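How to sort caps by color when you own too many of them

I have 38 baseball caps and, according to my sister-in-law Elsa Rustad, one head. The heap on the hall shelf had started to slide, so this is the system I use now. It needs bins in 2 colors and a clear table.

Set the bins side by side at the back of the table, close enough that a cap can't drop between them. Pick one color of cap per bin and stick to it. Mine go maroon in blue, gray in yellow. Matching bins to caps would be nicer, but try finding a maroon bin.

Tip the caps out in the middle and take them one at a time. Pinch the crown, not the brim - a brim held by its edge will swing round and knock over whatever is nearby. Lower the cap in, crown up, and let go. Throwing is faster for the first three.

Crumpled caps can go in as they are. Punch them back into shape later, on the evening you keep promising yourself.

Put a plant at the end of the row if you like. It does nothing for the sorting, but Elsa approves.
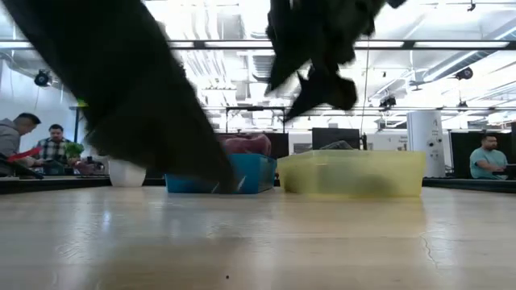
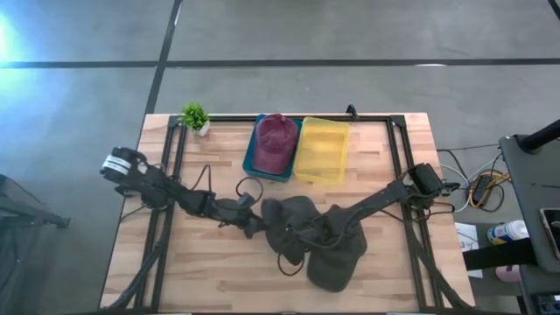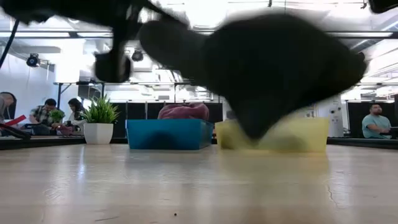 Maroon goes in the blue bin, on the left of the yellow one.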